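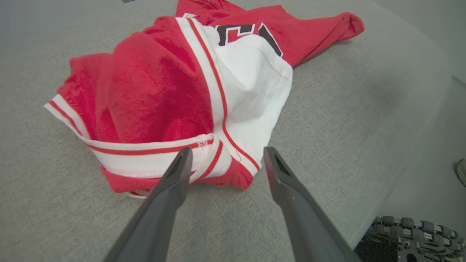 *Red jersey with the white panel, before pressing.*

**Removing set-in creases from polyester mesh**

**tcharbonneau** - November 12, 2025
Club shirt, 100% polyester per the label. Stored folded since January. Creases survive a 20 minute hang in a steamy bathroom. Iron on the lowest setting, or something else?

**hsjeon**
Tumble dry on low for 9 minutes with a damp towel, then hang at once. Don't iron mesh. It glazes, and glazing is permanent.

**n_sial**
Disagree. I iron mesh inside out through a cotton cloth with the soleplate at some 160 °F and have never glazed one. Dryers vary too much to give a time.

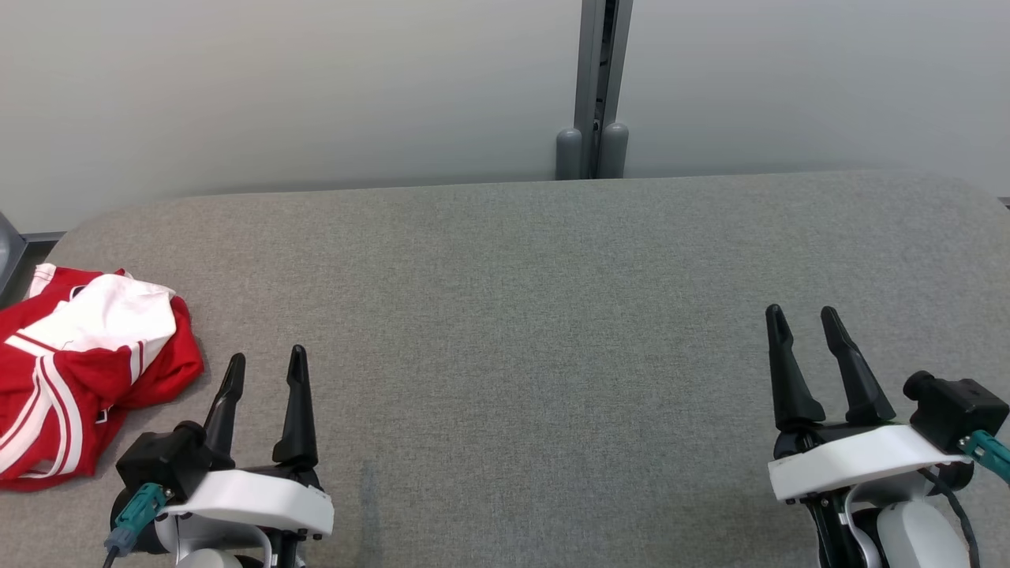 Padding matters more than heat anyway. A hard board prints the seams through to the face. Felt or a folded blanket under the shirt fixes that.

**hsjeon**
> soleplate at some 160 °F

Measured how? Dial marks on irons are not temperatures. My old Usmani read 61 degrees high on "synthetic".

**n_sial**
Contact probe, center of the plate, after three thermostat cycles. Agreed on the dials.

**msampaio**
Check how the white part is attached first. If it's heat-bonded, neither method is safe - use a hand steamer from the back and keep it off the bond line.

**tcharbonneau**
Stitched all the way along. I'll try the dryer first, then the cloth.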